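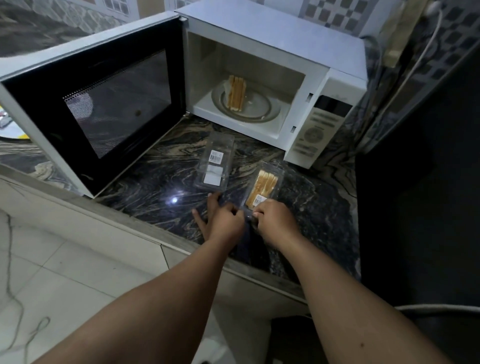 Bread slices, two plastic packages and an open microwave oven: one of the kitchen tasks in our purchase plan.

What we will buy for the kitchen robot, and what will wait

Jul 13, 2025

In the May issue I promised to come back with the budget for the kitchen robot. It took longer than I wished, mainly for the reason that two of the three suppliers sent their offers in a form that could not be compared. One gave a price for the complete system, the other gave a price for each screw. I have now put everything in one table, and Ilse Leemans has checked my additions.

First the decision. We take the two-arm set from Kuster, without the mobile base. The offer from Ikiten was lower on the first page, but the controller, the emergency stop and the second arm's cable set were all listed as options. With these added it became the more expensive one. Bamen makes a very nice arm, and several of you wrote to me in favor of it. It is however sold only as a single arm, and the tasks we have selected ask for two hands almost everywhere. A plastic package has to be held with one hand and emptied with the other. A plate with bread on it is safer when it is carried from both sides.

Then the grippers. In my first draft I had written one line, "grippers, standard," and I was too optimistic. Soft sliced bread and a thin plastic lid are difficult things for hard metal fingers. We will order the soft finger pads as well, and a second set of them as spare. Both sets together cost 1506 euros, which is a lot of money for pieces of rubber, I agree. Valentin Baudry asked if we could cast our own pads in the workshop. We can try it later, when we know how quickly the bought ones wear out.

The delivery time is 34 days from the order. Please do not plan any tests with the real arms before that.

Our task list deserves also some words, as it decides what we must pay for. We started from what people do in an ordinary home kitchen, with an ordinary microwave, and we did not want to buy a special one with a handle made for robots.

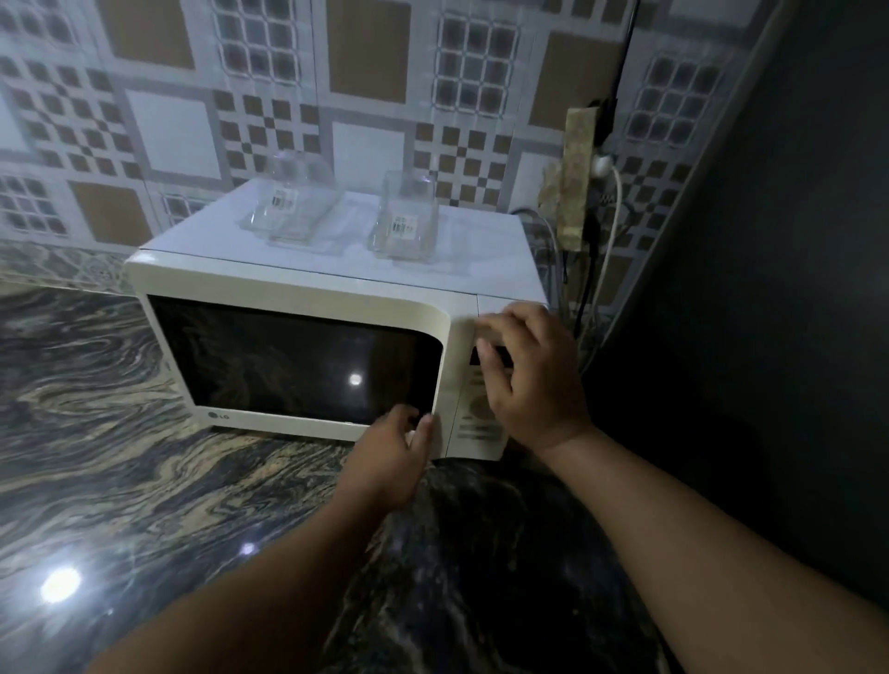 A door must be opened and closed, and this needs more force than one expects. I measured it on the oven in our own kitchen with a simple spring scale, and the smallest arm in the Kuster catalog would have been at its limit. For this reason the budget shows the middle size. Dials and small buttons are another matter. The force is low, but the fingertip must come to the right place, and the printed signs on many panels are so pale that the camera may have trouble with them. I have reserved money for one better camera for each wrist. If the cameras in the set are good enough, this money goes back to the general account and I will report it here.

Glass containers are on the list too, but only for the second phase. I would like us to have 8 weeks of experience with plates, bread and packages before we let the arms lift anything of glass.

Not included for now: the mobile base, the longer warranty, and the training course at Tudness. The course has a good program, but it costs the same for one person as for 4, so it makes sense to wait until more of us can travel. The mobile base we can add later on the same controller; Kuster has confirmed this to me in writing. The counter work can be done very well from a fixed stand, and the stand we will build ourselves.

There remains the question of the plates. I had put "plates, light, plastic" in the small materials, and I sent the draft around before the last meeting.
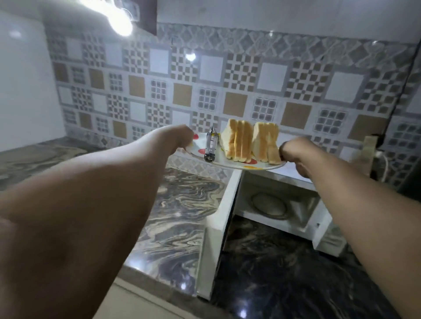
Gemma Leone answered that the small materials line is much too small, and that we should count bread and packages as a running cost for every month of testing. She also asked me to write down who buys them, as otherwise it will always be the same person who pays from her own pocket. I find both remarks correct. The line is now a monthly amount, and receipts go to Leopold Koller.

Bülent Yazıcı will send the order when the signed form is back. If you see a mistake in the table, please write to me before the end of next week. The table is in the shared folder, under Purchases, second sheet. The first sheet is the old version and should not be used.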